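Packing the Basket: Two Students and a Grocery Robot

April 8, 2019

The robotics club at Cirncombe College started the year with a plan to build a line follower. By October it had dropped that plan, and two of its members, Toàn Âu and Nhàn Đặng, were trying to get an arm to pack groceries. Their entry, which they call Givgate, goes to the Borkine student competition at the end of this term. I met them in the club room while they were getting ready for an afternoon of practice runs.

The task is simple to state. Packaged food items are placed on a table next to a shopping basket. The arm has to pick them up and put them in the basket, and then move the basket to a marked spot. Nothing can fall out on the way. A team of two students gets 300 seconds.

"When we read the rules, we thought the packages would be the hard part," Âu said. "They're shiny and they change shape when you squeeze them. So we spent the first two months on packages. Then we tried the basket and found out we had been working on the wrong thing."

Âu is in his second year and studies mechanical engineering. He drew the fingers for the gripper and is in charge of anything that has to be cut, drilled or bolted. Đặng, also in her second year, studies computer science and writes most of the code. Before this year neither of them had worked with an arm.

Đặng said she joined because a friend needed a ride to the first meeting. The friend stopped coming after a few weeks. "I stayed for the soldering workshop and then I just kept showing up," she said. "I had taken two programming classes and all of it was on a screen. I wanted to write something that moved."

The first version of their program was a list of fixed positions. The arm went to a point above the table, lowered, closed, lifted and went to the next point. It worked when every package was exactly where they had put it the last time. The competition judges set the table themselves, so that version was no use for scoring, but Đặng said she is glad they wrote it.

"It gave us something to compare against," she said. "If the new code was slower than the dumb code, I wanted to know why."

The current version uses a small camera at the wrist. It looks for a package, picks an angle for the gripper and corrects the angle as the arm comes down. Most of the trouble has been with motion. When the arm swings quickly, the pictures smear, and the program can lose the edge it was tracking.

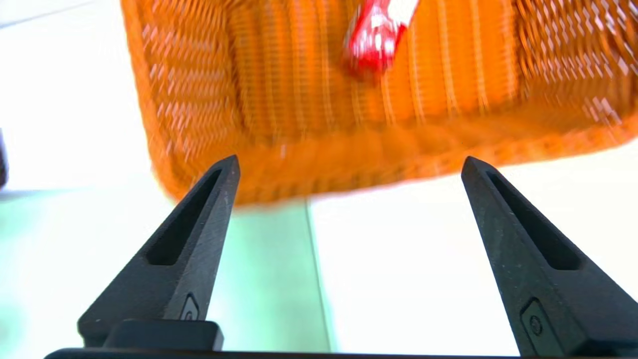
"We argued about speed for a long time," Đặng said. "Toàn wanted to go faster. I wanted a pause before each grasp so the camera could settle. We tried it my way, and the pause cost us too much time over a full run. Now it slows down near the target and doesn't stop completely. I think that's a fair deal."

Âu agreed, more or less. "I still think we could go faster on the way back to the start position," he said. "There's nothing in the gripper then. What's the worst that can happen?"

Đặng reminded him that in February the arm had hit the edge of the table on the way back to the start position. He said that was a different program.

The fingers have been redone several times. The early ones were wide and flat, and they pushed packages away as often as they picked them up. Âu made the tips narrower so they could get in beside an item without knocking into the one next to it. He keeps the old sets in a drawer, each one in a sandwich bag with the date and a note about what went wrong.

I asked what a normal practice session is like. Âu said there is a lot of putting things back where they were. One person resets the table and the other watches the log on the laptop, and they trade places when they get tired of it. They write down every run in a notebook, including the ones they stop early. On their best day so far they did 50 runs, and the arm finished 39 of them without dropping anything.

"The other ones are more interesting," Đặng said. "Some of them failed in the same way, with the item sliding as the fingers closed. We fixed that by closing more slowly. A few of them I still can't explain. The log looks fine and the package is on the floor."

Neither of them gets course credit for Givgate. They fit the work around classes, and Âu also has a job at the campus print shop. He said his grades dropped a little in the fall and have come back up. Đặng said hers stayed the same but her laundry did not get done.

For the competition they plan to leave the code alone during the last week, a rule Đặng asked for after a late change broke the camera calibration before a club demo. Âu will bring a spare set of fingers and two spare cables.

After that, Đặng would like to write a proper guide for next year's members, with wiring diagrams and the mistakes included. Âu wants to try the same task with fruit. He has already asked the club for money to buy softer finger pads, and he is waiting to hear back.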